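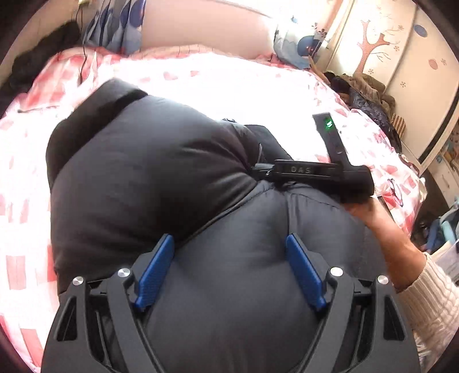 Speaker notes - Serkum handheld gripper kit, evaluation summary
Mojtaba Shirazi, 29 Aug 2018

Slide 1. State the scope. We reviewed the two-hand Serkum kit for garment handling in furnished rooms. Mohmand loaned the units. No lab fixtures, daylight only where possible.

Slide 2. Test items. Padded jackets, knitwear, thin shirts. Jackets take most of the session time - the fill shifts when the jaws close and the operator has to regrip. Give the figure: 740 recorded grasps, 150 of them on padded items.

Slide 3. Jaw behavior. Linkage is stiff enough for thick seams. Pads hold best on a ribbed or stitched border and slip on smooth shell fabric. Pause for questions on pad wear.

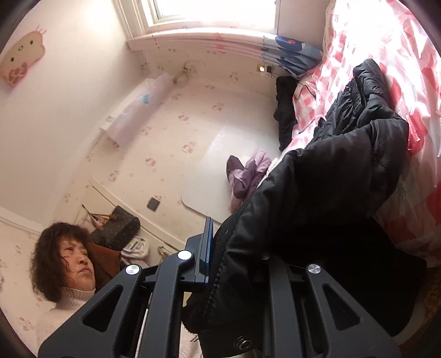
Edge grasps first, then panel grasps. Operators who started at the hem or cuff needed fewer regrips. Mention that the Akik kit, tested in February, showed the same pattern with a narrower opening.

Slide 4. Lighting. Windows behind the work area wash out pale cloth. Exposure lock helps, but set it before the session.

Slide 5. Service. Grondton handles repairs, quoted turnaround 13 days. Setup for a new operator takes about 45 minutes with the printed guide. Spare pads are ordered separately.

Slide 6. Recommendation: extend the loan, hold the purchase until the pad revision ships. Leave the cost table up during Q&A.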